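August, kitchen corner, 4 in the afternoon

Back in the kitchen after lunch, meaning only to tidy up, and of course I ended up rethinking where everything lives (again!). The grey carpet gets a going over first, as always, and then the counters.
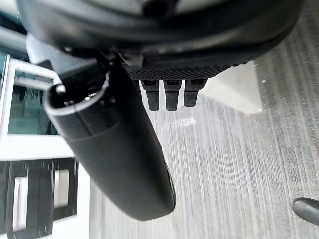 I'd still like the Divley mat down by the sink, carpet being what it is near water, but that can wait until the Vendeck order comes.

The sink itself I'm very fond of. The rack sits across the left basin, which is the deeper one, and the right one stays clear for rinsing. 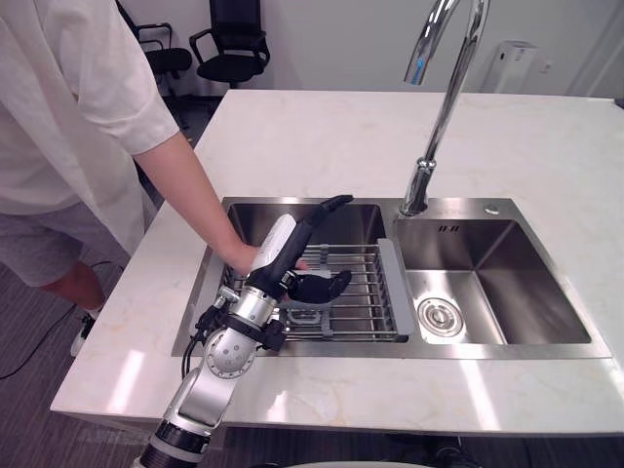

Left basin with the wire rack across it, right basin empty.

Mugs are the next puzzle. We have 26 on the Sirko list, far more than we ever use at once, and I'd be happy to keep 3 by the kettle and box up the rest.

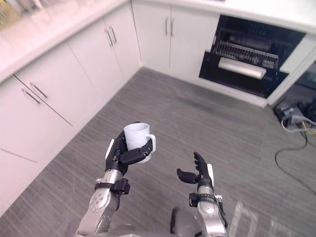 Shelf space is what it all comes down to, and I keep changing my mind. The plain white mug with the handle would be my pick for everyday use, and the lower cupboards by the dishwasher seem the handiest home for it. Labels still to do.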